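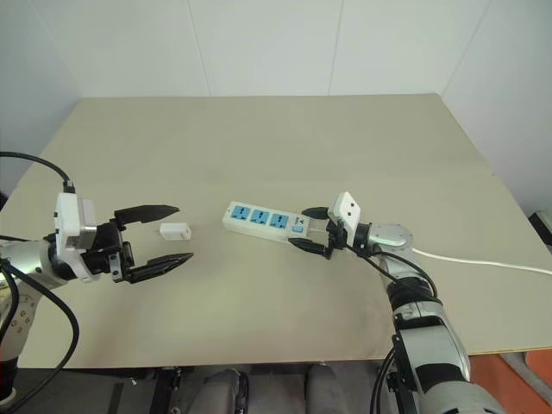
Pirjo Lappalainen asked whether an adapter that is lying next to a strip should be logged as part of the strip, and the answer adopted in this release is no. An adapter counts as attached only when it is seated in a socket. Her query and the reply are kept in the changelog under the Sika entries.

Zornlow Tabletop Power Set, data card
Last edited 12 Jan 2024

Scope

The set covers small mains accessories placed on a table: power strips, plug adapters and their cords. Wall outlets, cord reels and battery chargers are out of scope. There are 3,225 still records in 114 layouts. Of these, 420 records were held back for checking labels and should stay out of any tuning run.

Object classes

strip - a multi-socket body with its cord. Sockets and the switch are parts of the strip and get no record of their own.
adapter - a single plug adapter, any pin type. Pins may be hidden.
cord - the visible length of cord, ending where it leaves the table.

White-on-beige layouts, with a white strip and a white adapter on a beige tabletop, are the most common source of loose outlines. Annotators were told to follow the edge of the body and leave out the shadow.

Fields

layout_id - integer, shared by all records of one layout
class - strip, adapter or cord
socket_count - strips only, left blank if any socket is covered
socket_color - free text, lower case
switch_present - yes, no or unclear
orientation - square, diagonal or unclear, measured against the front edge of the table
attached_to - record id of the strip, or blank

The value "universal" in the socket_type field refers to the shape of the openings. It says nothing about voltage rating or approval, and no electrical data was collected. Switch position is not recorded either. Bokgate's older sheet had a column for it, and the two annotators disagreed too often for it to be worth carrying over.

Known problems

Cords that leave the table and come back were split into separate records in the early layouts. Eino Miettinen merged most of them. The rest have attached_to filled in but no shared cord id.

Adapters lying flat are sometimes marked "unclear" for orientation when their outline is close to square. Leave these as they are.

Contact

Label questions go to Anneli Ikonen. File errors and missing layouts go to Gus Ferreira - include the layout_id.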